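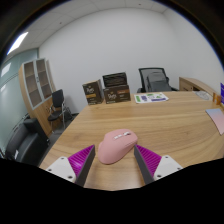

Pink mouse on the office desk, coffee boxes at the back

Thread: Pink mouse people, come say hi (ergonomic shapes, desk colors, all welcome)

fernpocket wrote:
I have wanted a pink mouse that isn't flat and tiny for years, and now there's one at work! We share desks at the Farbridge office, so it isn't mine mine, but I sit at that desk every chance I get. It's wireless, it has a proper tall back to it, and there are two little buttons behind the scroll wheel. The shape fills my palm in a way my old travel mouse never did (that one is a Skalo, the flat gray kind, and it has been living in my bag since June).

My question for you all: does anyone else use a tall mouse with a smaller hand? I'm pretty short in the fingers and I still love it, but a coworker picked it up and said it felt like holding a potato. I'd like to hear from potato fans.

mr_dovetail wrote:
Potato fan reporting in! I went from a low mouse to a tall one and my wrist stopped grumbling in the afternoons. Small hands here too. The trick for me was to let the heel of my hand rest on the desk and quit gripping so hard. And great color. More pink on desks please.

Also that desktop is lovely. I like a light wood with a lot of grain in it. My own desk is black and shows every crumb I have ever dropped.

tabulata wrote:
Gonna be the grump for a minute. Tall mice are fine for browsing, but I couldn't stand mine for spreadsheets. I was lifting and resetting it all day long and the extra height made that tiring. I gave it three weeks and went back to flat. Color is a ten out of ten, no argument there.

fernpocket wrote:
Ooh, but what speed did you have it set to? If I have the pointer on slow I'm lifting it constantly too. I turned mine way up, and I hardly pick it up at all now.

tabulata wrote:
800 I think, whatever it came with. I never touched it.

mr_dovetail wrote:
That'll do it! I run mine at 3000 and cross two monitors with a little nudge. It feels wild for the first day, so go up in steps. Then you'll never want to go back.

tabulata wrote:
3000 is ridiculous, I'd be overshooting every cell. But fine, I still have the thing in a drawer and I'll try it a bit faster than stock.

Huw Probert wrote:
Lurker here, signing up to talk about pink. Would you call it a true pink or more of a dusty rose? I'm trying to match a desk mat for my daughter's homework corner and every shop photo looks like a different color. I found a mat in the Ouazzani range called "blush" that came out orange in our kitchen. Orange!

fernpocket wrote:
Welcome Huw! Dusty rose, I'd say. Next one has it from further behind, with the scroll wheel and the silver strip in back of it:

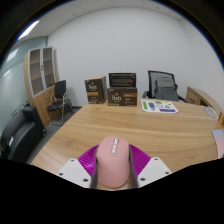 Dusty rose on pale wood. Peet's in the background

Huw Probert wrote:
Oh that is a good rose. Softer than I was picturing. The silver on the wheel goes with it so nicely too. I think a plain gray mat and let the mouse be the star.

kettle_nine wrote:
Everybody is talking about the mouse and I am looking at the Peet's boxes. Coffee within reach of the desk is the correct office layout. What are you all brewing over there?

fernpocket wrote:
Haha, dark roast, always! There's a Fliltau drip machine down the hall. It takes 5 minutes to do a pot and I have started planning my breaks by it.

tabulata wrote:
I'd move the boxes off the desk altogether. You lose that whole back edge.

kettle_nine wrote:
Strongly disagree. The back edge is for snacks and coffee. What else would you keep there?

tabulata wrote:
Nothing! That's the joy of it. I like to see wood all the way to the end.

mr_dovetail wrote:
I'm with kettle on this one. Brown boxes on tan wood look cozy, and they make the pink pop.

tabulata wrote:
OK, back with a report. I turned the speed up a couple of notches and did a 57 row sheet with the tall mouse. Lifted it maybe twice. Still think flat is better for long days, but my wrist feels fine and I'm leaving it plugged in until the weekend.

fernpocket wrote:
YES! Tell us how it goes. And if you ever want to swap yours for a pink one, you know where we are.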